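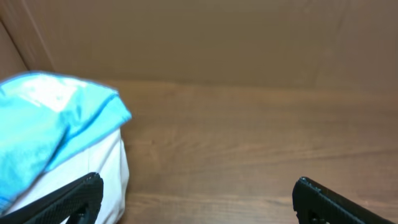 Saoirse Flanagan wrote to ask whether a household moving overseas should accept the shipping company's standard transit coverage or arrange its own, and she added that the two quotations she had received could not be compared line by line. Her question has come up in several forms following my September post on storage in transit, and it deserves a fuller reply than the comment section allows.

The first matter is the inventory. Coverage for household goods is written against a valued list, and the list is the responsibility of the owner. When my family relocated with Worneck, our first draft ran to 64 lines. The final version had 72, the difference being items kept in closets and under beds that we had simply forgotten. Every line should carry a replacement value at destination prices. A dining table bought years ago at a modest price may be expensive to replace in another country, and a claim will be assessed on the figure the owner declared.

The second matter is who packs. Many policies distinguish between cartons packed by the mover and cartons packed by the owner, and the latter are often covered only for total loss. We packed roughly 50 cartons of books and linens ourselves and left the glassware, lamps and framed pieces to the Worneck crew. I would make the same division again – books travel well in small cartons, and the savings were reasonable.

Ms. Flanagan's quotations came from Cludine and Oletance. On the figures she supplied, the Cludine price includes customs clearance and delivery to the residence, while the Oletance price ends at the port. Terminal handling charges are excluded from both. I would ask each company to restate its offer in writing, door to door, with any exclusions set out on a separate page. A company that is reluctant to do so has provided useful information.

Siobhán Keogh raised a related point regarding deductibles. Ours was set per shipment, but some policies apply it to each item, and the effect on a claim for several small breakages is considerable. The notice period also requires attention. Ours allowed 10 days from delivery for written notice of damage, and we used nearly all of it, as the kitchen cartons were the last to be opened.

Ó Gríofa, the firm that handled our delivery at the other end, asked us to sign the condition report before the crew left. We signed with the words "contents not yet inspected" beside the signature, and the foreman accepted this without objection. Readers with an upcoming delivery may wish to have the wording ready.

I intend to address pianos and other items requiring crates in a separate post.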